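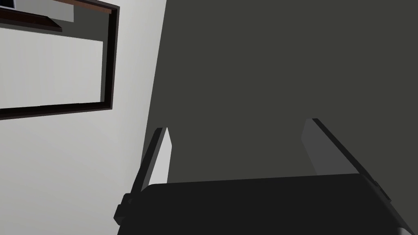 ## 4. Setting up your Wastemari worm bin

You've got the box open and the parts on the floor, so now comes the fun bit! Set aside 30 minutes for this section, plus a soak for the bedding block. Worms are much easier pets than people expect, and once they've settled in they'll get through a surprising amount of peelings.

**Before you start:** choose the spot first. A full bin is heavy and hates being dragged. A shed, a porch or a shady wall all do nicely. Tamer Hijazi keeps his under the stairs in Pemden and swears there's no smell at all (I've visited, and he's right).

1. Screw the legs into the base tray by hand. Stop when they feel snug.
2. Push the tap through the hole from the outside, with one rubber washer on each side, and tighten the nut from inside.
3. Pour a mug of water into the base and watch the tap for a minute. If it drips, give the nut a quarter turn and try again.
4. Put the bedding block in a bucket with 3 litres of water and leave it for 20 minutes. It swells up like mad - use a big bucket.
5. Break up the block with your hands and squeeze out a fistful. You want a drop or two and no more.
6. Line the first tray with a sheet of plain cardboard, then spread the bedding on top, right into the corners.
7. Tip the worms out gently in the middle and leave them to burrow down by themselves.
8. Lay the damp mat over everything and put the lid on.

> **Caution:** Keep the bin out of full sun and away from boilers. Worms can cope with a chilly night far better than a hot afternoon.

> **Note:** On the first night a few worms may climb the sides. Leave a lamp on nearby and they'll go back down.

### First feeds

Wait three days, then add one handful of chopped peelings under the mat. Add more only when most of that has gone. Tea leaves, carrot tops, squashed banana skins and torn egg boxes are all lovely. Go easy on onion and citrus, and leave out meat, cheese and anything oily.

If you're starting before April, expect a slow few weeks. Hongmei Lei started hers in a freezing Urkthorpe garage and thought the lot had died - by early summer she was on her second tray and giving worms away!

Open the tap once a week with a jug underneath. Thin the liquid with plenty of water before it goes anywhere near your plants.

Spare washers and mats are listed under part 733. For adding the second tray, go to section 5.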